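Seating a Compute Module with a Two-Finger Gripper

Part 4 of the Sornberg bench arm build

By this point the arm should be bolted down, homed and able to repeat a taught point without visible drift. The next job is getting a module into an open server chassis. The same procedure works for most edge-first cards.

Before you start

Disconnect the chassis from the wall and leave it unplugged for 5 minutes. Ground the chassis, the arm base and yourself to the same point. Load the Skedutix motion profile named "slow-insert" and confirm that the speed cap reads 5 percent. Keep one hand near the stop button for every first run.

Check the hex-socket screws on the finger linkages. A loose pivot gives play at the tip, and that play shows up later as a module that goes in crooked.

Step 1. Teach the approach

Jog the gripper to a point 50 mm out from the slot mouth, measured along the slot axis. Save it as P1. Jog in until the nearest part of the gripper clears the chassis by 5 mm and save that as P2. Do not save any point inside the chassis yet.

Step 2. Match the slot angle

Our chassis sits tilted on the bench at 45 degrees, so the wrist has to match. Rotate the wrist in small steps and compare the module edge with the chassis rails. Work from the wrist camera, then confirm from the side with a flashlight.

Step 3. Guide and press

Bring the fingers in with the module leaning into its slot. Contact should be on the metal frame of the module only. Keep the fingers off the green board and its components.
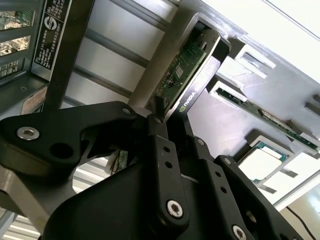

Margaritis wrote in that the force limit should go on before the first contact move, even at slow speed, and that the stock Ploltby controller does not keep the limit after a restart. Check the value every time you power up.

Set the limit, then advance in 0.5 mm moves. If the arm stops early, back out to P2 and correct the angle - do not raise the limit to get past it. When the module is fully home, save the position as P3.

Step 4. Release

Open the fingers 5 mm and retract along the slot axis to P1. A sideways retract can catch a cable or a neighboring card.

Fault codes

2637: force limit reached before P3. Usually a wrist angle error.

No code, arm holds at P2: the profile is not loaded. Reload and home again.

Part 5 covers removal, which uses the same three points in reverse order and a different finger plate.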